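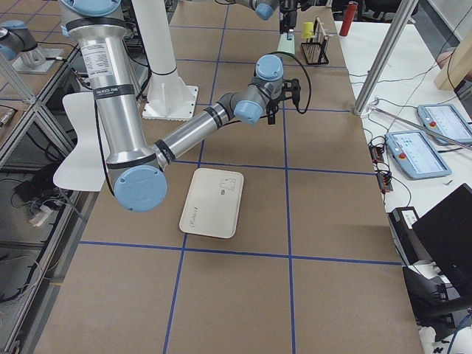 The long table, brown paper and blue tape grid.

Partington Street Community Garden
Minutes of the February general meeting
Opened 7.10 pm in the Vemau Room. Chair: Yurani Grajales.

Apologies
Received from the usual people and, for the first time, from the person who normally reads out the apologies. There was a short pause while we worked out who did it instead.

Minutes of the previous meeting
Accepted with one correction. The word "manure" in item 4 should read "manner". Several members said they preferred the original.

Matters arising
The hose. It has been found. It was in the shed, behind the other hose. The replacement has already been bought, so the garden now owns more hose than it has taps for. Yurani will ask the shop about a refund, without much hope, as it has been used to tow a trailer.

The gate. Still sticks. Members are reminded that lifting and pushing works, and that kicking has been tried by everyone at least once.

Water account
The bill for the quarter came to $121, up on last quarter. Bed 43 was mentioned. The holder of bed 43 was present and said that rice is a perfectly reasonable thing to want to grow. The meeting did not entirely agree, but admired the effort. Watering hours stay as they are: before 10 am or after tea, and "after tea" is to be understood as evening and not as straight after a cup of tea.

Plot fees
Moved that fees stay the same for another year. Carried very quickly.

Teltora compost bins
Members have now had a summer with the Teltora bins. Opinions:
- The lids are good and the possums can't lift them.
- Some members can't lift them either.
- The left bin is for new scraps and the right bin is for finished compost. Whoever is putting whole pumpkins in the right bin is asked to stop, or at least to cut them up.

Agreed to paint LEFT and RIGHT on the bins. A discussion followed on which side you should be standing when you read this. It will be painted NEW and READY.
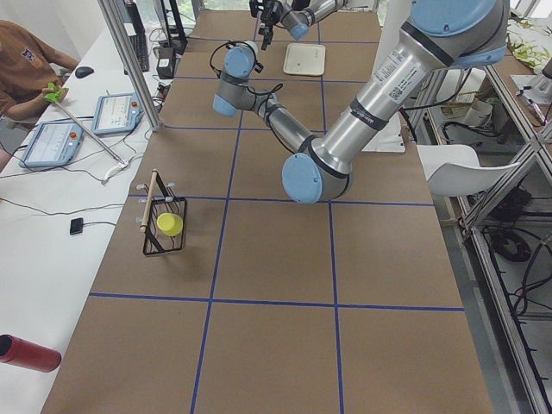

Zucchini
The annual surplus has arrived. The honesty table at the gate took in $2 and, overnight, three more zucchini. Members are asked not to leave them on car bonnets, a practice the residents of Rarnatel Court have now written to us about. The letter was polite. It was also delivered with a zucchini.

Moved that next year each member plant no more than one zucchini. Amended to "one zucchini each, and mean it". Carried, with two against, both of whom had brought a box with them.

Autumn planting
Garlic order closes at the end of the month. Put your name on the sheet on the shed door, in pen this time - pencil washed off last year and we had to guess. Broad beans can be had from the seed tin. Please put the tin back on the high shelf, as the mice have worked out the low one.

Other business
A member asked whether chickens could be considered again. The Chair said they could be considered at any time, and that the answer was in the lease.

Someone has left a good pair of secateurs in bed 12. If they are yours, describe them to Yurani and she will see how convincing you are.

Meeting closed 8.25 pm. Tea followed, with zucchini slice, zucchini loaf and a packet of biscuits, which went first.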